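Serero Audience Survey -- Set-up Guide
Section 6. Preparing the questionnaire for a concert or festival
Last revised: November 17, 2018

This section is for the organiser who has already made an account and added the event. If the event is not yet in your list, go back to the section "Adding an event" before you continue.

6.1 Creating the form

1. Open the event and press New form. Give the form a short name which your team will recognise, for example the name of the venue and the evening.
2. Choose the language of the visitors. The language of your own menu does not change.
3. Set the answer limit. The standard limit is 1000 answers for one form. When it is reached, the form closes itself and visitors see the thank-you page.
4. Choose the colour of each answer group. The same colours are used later in the charts.

Note: Colours can be changed after the event, but charts which are already exported keep the old ones. 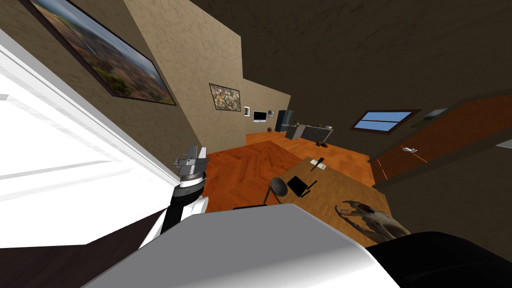

Can I use the same form for two concerts of the same festival?
You can copy the form and connect the copy to the second concert. One form belongs to one event only, and the answers of the two concerts are joined later on the page Reports.

6.2 Writing the questions

5. Put age and gender at the end of the form. Visitors in the queue are more willing to give them when they have already answered about the music.
6. For "Who did you come with?" allow more than one answer. Many people come with a friend and also with a family member.
7. For "How did you hear about the concert?" always keep the field Other. In the Fesia test in April, the posters at the bus stops were found only in this field.

Caution: Do not delete a question while the form is open. The answers to this question are deleted too, and they cannot be restored.
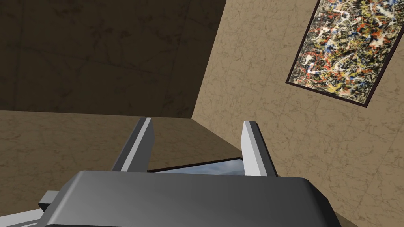

Satisfaction questions use a scale with a label at each end, "Not at all" on the left and "Very much" on the right. The visitor moves the point along the line to the place which suits him or her. Write a label only for the two ends and keep the middle free of words. If you put "Normal" or "OK" in the centre, a large part of the visitors will stop there and the average tells you very little.

6.3 Testing and opening

8. Press Preview and fill in the form on a phone, not only on a computer. Most visitors will use a phone.
9. Press Clear test answers.
10. Press Open. The code for the posters appears on the right side and can be printed.

Note: The report shows two totals, Started and Complete. At the Flokby summer concert, where the limit was raised before opening, they were 1144 and 906. Percentages are always calculated from Complete.

Caution: If your event was imported from Vasiliu ticketing, check the closing hour by hand -- the import takes the hour when the doors open.

Continue with Section 7, Reading the report.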